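Wanted: people to fold washing with us and tell us where it goes wrong

Parkden Robotics Club is looking for participants for its home tasks project, starting in the new year. Before you get excited about the word robotics, please read the whole notice. Last year a fair few people signed up thinking they would be building a walking machine, and most of them were gone by the third session.

What we do is slower than that. We pick up clothes with a hand-held gripper, over and over, record the movements, and hand the recordings to a program that is supposed to learn from them. Then an arm on a bench tries to do the same thing. Mostly it makes a mess. We write down what sort of mess, and we go back and record some more.

The club has two streams this year. One is entering the Ruto student competition, in the household class. The other has no interest in the competition and only wants to know if any of this works outside a tidy lab. I run the second stream, and I wrote most of this notice, so weigh it accordingly. Dalia Filali runs the competition stream and is a good deal more hopeful than I am. You can join either, or both if you have the evenings.

The household class sounds simple on paper. A garment is lying on a bed. Pick it up, lay it flat, fold it, put it to one side. Points for a neat fold, points off for dragging the bedding along with it. There are 200 points on offer and the club's best entry so far earned 78. Dalia says that was a decent result for a first attempt, and I say that a nine-year-old who didn't want to be there would have beaten it. We are both right, I think, but I'd like new people to hear both versions before they give up a Tuesday night.

Our main trouble is cloth. A box has the same shape whenever you pick it up. A shirt has a different one every time you put it down, and the part you need to grab may be underneath. If you pinch too shallow, it slips out. If you pinch too deep, you have the sheet as well. People sort this out with their fingertips without giving it a thought, and it turns out to be hard to put into numbers.
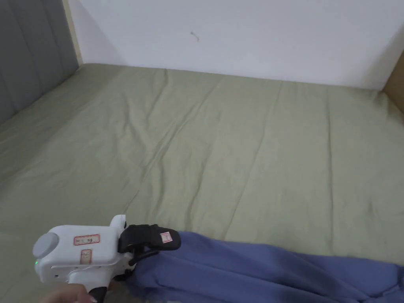
So we need hands, and we need different ones. Almost everything recorded so far was done by the same four students, all of them right-handed and all of them fussy folders. A program that has only learned from four fussy people will be surprised by everybody else. We want left-handers, older people, people with sore joints if they are comfortable taking part, and people who have never folded a shirt the "proper" way in their lives. If you stuff everything in a drawer, please apply. You would be doing us a favour.

What a session is like

You come along for two hours. For the first half hour somebody shows you how the gripper opens and closes and lets you practise on old tea towels. It feels clumsy for a while. Then you work through a set of garments on a bed, on a couch or on a table, depending on the week. You pick up, lay out, fold, and start again. There is a break with tea in the middle and we are strict about taking it.

I won't pretend this is thrilling. It is repetitive, your forearm will get tired, and there will be nights when a whole run has to be thrown out due to a flat battery or a setting somebody forgot to change. If you have a wrist or shoulder injury, tell us first and we will work out shorter turns or put you on labelling.

Labelling is the other job. It means sitting at a computer, watching recordings and marking when a grasp starts, when it ends and whether the cloth came up cleanly. It suits people who like crosswords. It does not suit people who are in a hurry. We check each other's labels, and we argue about them more than you would believe.

Who can apply

Anyone aged 16 or over who can get to Parkden. Under 18s need a signed form from a parent or guardian. No coding is needed for recording or labelling. If you can code, we have one spot on the training side, and for that one we do want to see something you have made, however small or ugly. Please don't send us a certificate from an online course in place of it.

We would also like one person whose whole job is to doubt us. I mean this seriously. Every club of this kind ends up judging its own work, and I have sat through too many demo nights where the arm was tested on the same shirt, in the same spot, under the same lamp, and everyone clapped. Bouchra Abdelaziz filled this role for us last season. She brought her own clothes in a bag, dropped them wherever she felt like it and scored what happened. It was uncomfortable and it did more for the project than the new computer did. She is off to study in January and we need somebody just as stubborn. A background in nursing, teaching, trades inspection or running a household would all be useful.

Pay and costs

Recording participants receive $115 for a block of six sessions, paid at the end of the block. If you miss one you can make it up. If you miss three we will pay you for what you did and give the place to someone on the waiting list. Labelling is paid at the same rate. Club members on the competition stream are unpaid, as they always have been, and the club covers the entry fee but not travel.

The money comes from a small grant from Kakena, a local appliance firm. I was against taking it at first. I have read the agreement twice now and they do not get the recordings, they do not get names, and they do not get to choose which results we show. If that changes you will be told before it happens and you can pull out with your pay to date.

About the recordings

The camera looks down at your hands and whatever is near them. It does pick up more than you would expect, including rings, tattoos, a bit of the room, and sometimes a voice from the hallway. We strip the sound. We look through each recording before it goes into the shared set, and you can ask to have yours removed at any point up to the end of the block. After that they have been mixed in for training and we can't honestly promise to pull them back out. Some clubs are vague on this point. I would sooner lose a few applicants over it.

A few sessions take place in people's homes, since a club room is a poor copy of a bedroom. Home sessions are by choice. No one will push you to offer yours. If you do offer, two of us come along, never one, and you decide which rooms we use.

What you should not expect

Please don't join because you think there will be a laundry robot at the end of it. I have been hearing that one is five years away for a good deal longer than five years. What you may get is a fair idea of how these things are taught, which will be handy the next time someone tries to sell you one. You may also get better at folding. I haven't, but others claim to have.

The competition stream can expect a bit more. Dalia wants the 78 beaten well before the entry round, and she has a plan on the whiteboard for how to do it. The Cherkaoui Hall crowd across town are entering as well and they have a better arm than we do, so there will be some needle in it.

How to apply

Write us half a page. Tell us which job you want, which evenings you are free, and one thing a machine in your home does badly. That last bit is the part we read most closely. Please keep it under 200 words, as Dalia and I read them all ourselves after work. There is no need for a resumé, and cover letters that call us "cutting edge" go to the bottom of the pile.

Drop it in the club box at the Parkden Library front desk, or hand it to either of us on a club night. We will be in touch with everyone who writes, including those we can't take.

You are welcome to sit in on a session before you decide. The arm will probably drop something while you are there. Ask whoever is at the bench to explain why, and see if you're satisfied with the answer – we often aren't.

Posted 12/25/19

Recent notices

Soldering bench: booking sheet for January
Minutes of the December members' meeting
Wanted: old shirts, any size, clean
Ruto household class: rules and scoring, with Dalia's comments
Line-follower night for juniors – places left
Lost: one grey hoodie, possibly in the test pile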